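Musstead Residents' Newsletter

THE GAMES EVENING: A PROGRESS REPORT, OF SORTS

By Theresia Pfister

Those of you who read this newsletter to the end, past the bin dates, will remember that in January I wrote four hopeful lines suggesting that Musstead might like a monthly games evening. I had in mind a few people round a table, a bowl of crisps, and home by ten. I did not have in mind a correspondence folder.

The first evening brought in seven people and nine opinions about the rules of rummy. We spent forty minutes on whether you may pick up the whole discard pile, and then played one hand. It was won by a man who had come to ask about the drains. He has been back every month, so I suppose we must count him as a convert, although he still raises the drains.

I should explain the state of the cupboard. When I offered to run the evenings I was told that the hall already had "plenty of games", and so it does, in the sense that a scrapyard has plenty of cars. There is a Scrabble with no letter E to speak of. There is a jigsaw of a Dutch harbour, 232 pieces according to a pencilled note inside the lid, beneath which another hand has written "No". The Monopoly has been through a flood and its money has to be peeled. We have a very handsome backgammon board on which somebody once stood a hot dish.

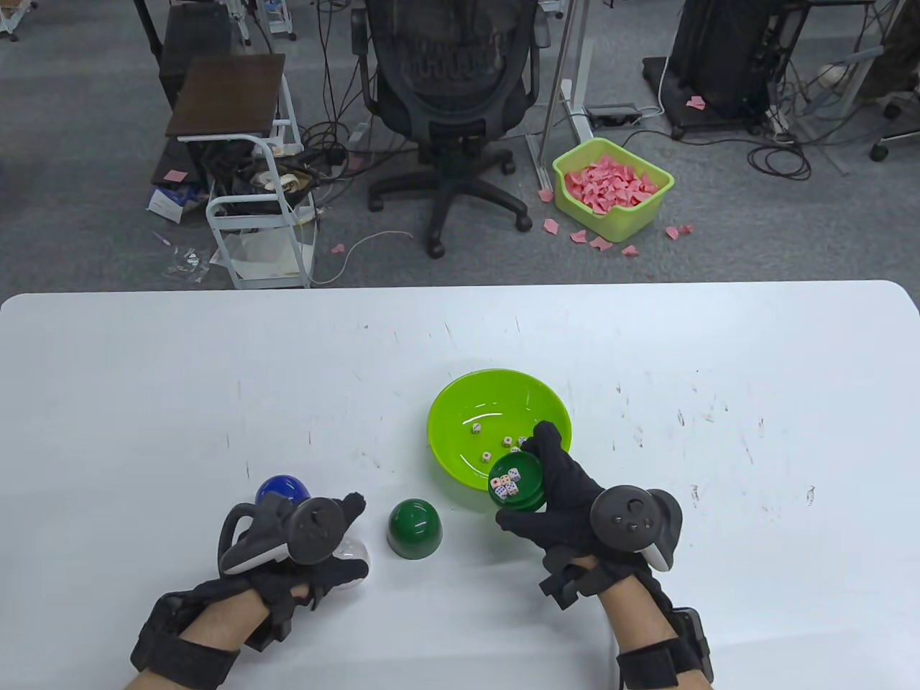
Dice, at least, we have always been able to manage, and by spring dice were most of what we did. Dice games suit a village. You can learn one while taking your coat off, you can hold a conversation throughout, and losing is plainly not your fault. Cards let you see exactly where you went wrong, and at my table there is usually a person glad to point it out.

Our staple has been liar's dice. For anyone who has been spared it, each player rolls under a cup, peeks, and then makes a claim about what is under all the cups put together. The next player must either raise the claim or call the first one a liar. I had worried that people who have to meet each other at the post office would be too polite for this. By the second round a retired magistrate was lying like a carpet, and I have not been able to look at her in the same way, or indeed to beat her.

The trouble began over ones. In some houses a one counts as any number you please. In others it is simply a one and must make the best of it. I had grown up with the first version and took it for the law of the land, and said so in the summer issue, in a paragraph I was rather pleased with.
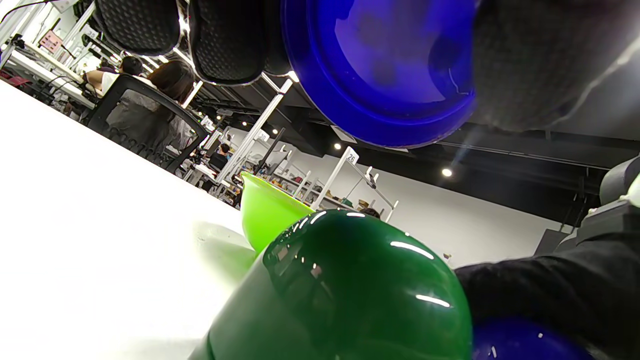 Myfanwy Lloyd wrote in to say that wild ones are an abomination, that her family played every Sunday for thirty years without them, and that a game in which any die can be any other die might as well be played with buttons. She added that she would be happy to attend an evening and demonstrate, provided the chairs had been seen to.

The chairs have not been seen to, but she came anyway. She demonstrated. She took every round up to the tea break, said "You see?" and put her coat on. We have played without wild ones ever since, on the grounds that it is quieter.

That ought to have been the end of it, but a rule change is like a loose thread on a jumper. If ones were no longer wild, did that mean you could open the bidding on them? Could you call "exact", and if you were right, did you get a die back? Was a die leaning against the inside of the cup a roll or a misfortune? One household sent me two typed pages on that last question, with a diagram. I have read it more than once and I think they are in favour.

So over the summer I wrote the Musstead Rules. They run to 21 clauses. My husband says that the Magna Carta was brisker, and he may be right, but the barons did not have to allow for people who shake the cup for a full minute. Clause 14 deals with them. Clause 15 was added for those who then lift it to check and shake it again. Clause 9, on humming, was taken out after representations.
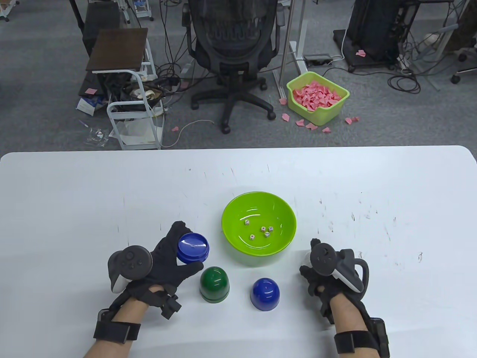
Money has also reared its head. We charge a pound at the door, tea included, and somebody asked in the hall in front of everyone what I was doing with it all. I am doing tea with it. I did look into buying new games, and found a catalogue from a firm called Drosatent offering a "community play cabinet" on castors, with lockable doors and a laminated welcome card. It costs 3,400 pounds. At our present rate of surplus we could put down a deposit on one of the castors.

In place of the cabinet we have had gifts, for which sincere thanks. The Zheng family gave us a mah-jong set in its own case, complete in every tile, so that people go over and look at it the way they would at a new baby. Mr Zheng has offered to teach a beginners' table. Eight people put their names down at once, several of whom had told me in the spring that dominoes was too complicated.

We have also been given a game called Wiko. It has a board, a bag of small triangles and a sheet of instructions in which the word "Wiko" is used as a noun, a verb and, in one place, a warning. We gave it a whole evening. I believe I won, but I would not want to be asked about it under oath.

The next games evening is on 13th October, in the small room, from half past seven. The big room has been taken by the choir, so anyone who wishes to hum will be well placed. Please bring a mug. If you have an E or two from a Scrabble you no longer need, bring those as well. Copies of the Rules will be on the table by the door and I would ask you to read them before you play, or failing that, before you write to me.

Dice cups will be provided. So will the good lamp, if whoever borrowed it could see their way to bringing it back.
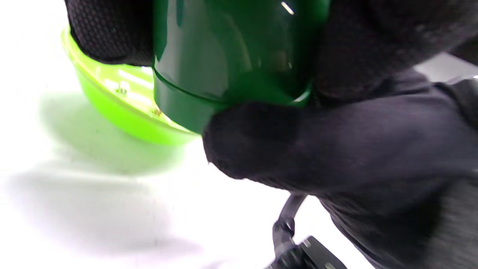

One of the green dice cups, in gloved hands.

Letters about ones should be kept to a single side of paper. Letters about the drains should go to the parish clerk.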